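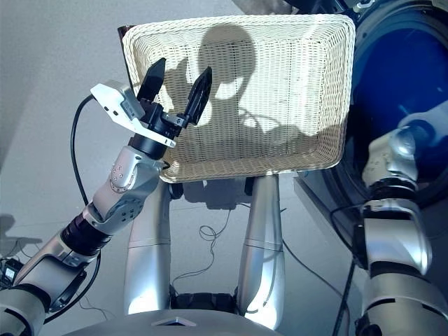
Freezing fresh basil: oil or water?

plumjam40
Hi all, long-time reader, first proper post. My basil has gone completely mad this year (I blame the good soak we had in December) and I'd love to put some away before it bolts. My mum always chopped hers and froze it in water in ice cube trays, but mine came out a sad khaki colour last winter and tasted of freezer more than anything. Is oil any better? I've got 100 g or so picked and sitting in a jar on the bench, with plenty more to come!

Driris
Oil, every time! I blitz the leaves with just enough olive oil to make a slurry, spoon it into trays, then tip the cubes into a bag once they're hard. They go straight into the pan for pasta sauce and the flavour is gorgeous, right through to spring.

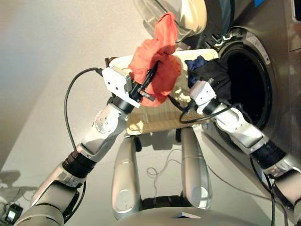 kettle_127
I'll have to disagree with Driris, sorry love. Oil is fine if all you make is pasta, but I put basil in soups and a cold tomato salad dressing, and I don't want a slick on top. Water works beautifully if you blanch the leaves first. Ten seconds in the pot, then into iced water, squeeze them out well and chop. Mine stay bright green.

Driris
Fair enough on the soup, although I do find blanching knocks the perfume out of it. Horses for courses! 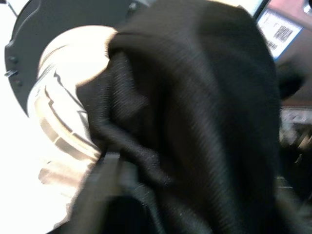
Britville Beans
Could I put in a word for doing neither? I make the whole lot into pesto, leave out the cheese and freeze it in little jars with some room at the top. Parmesan goes in when it's thawed. My neighbour swears by freezing whole leaves flat on a tray, but I tried that and got black confetti.

plumjam40
Thank you all, what a lovely lot you are. I'm going to do one tray of each tonight, blanched for kettle_127 and raw in oil for Driris, and the next picking can be pesto. Does anyone know if Thai basil behaves the same way?

kettle_127
Never tried it, I only grow the sweet one. Label your trays, though!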